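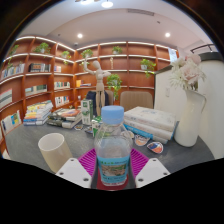
I have been learning Vietnamese since June, and last week I finally asked the question I should have begun with, which is what counts as a word. The language puts a space after every syllable, so a dictionary entry can be two or three chunks wide, and a computer that splits on spaces will cheerfully hand you halves of things. English is hardly in a position to sneer. Look at the table: is a milk carton one word or two, and if two, why does the bottle beside it get by with a screw cap while a teapot has been welded shut for centuries? I put a red coaster under the bottle and can't tell you whether "red coaster" is any looser than "blackbird", except that I would feel silly looking it up.

Phúc La, who corrects my homework with more patience than it deserves, sent me a list of 400 sentences and told me to mark the word boundaries in pencil before looking at anybody else's. I did 52 of them. We disagreed on 13, and on 6 of those he changed his mind, then changed it back the next morning.

After that I tried software. Revine splits everything it can reach. Hernico glues everything together — I had one "word" that was most of a clause, subject included. Tiêu is the best of them and also the one with no manual, so when it does something odd I have to decide for myself whether it's a bug or a theory of grammar. I have written to the author twice. Stollier wanted a licence key before it would open a text file, and there our acquaintance ended.

What I'd like now is a decent set of guidelines, the dull kind with numbered rules and a long appendix of awkward cases. Phúc says he has one somewhere, in a box, with a different opinion in the margins. In the meantime I have 348 sentences left and the pencil needs sharpening.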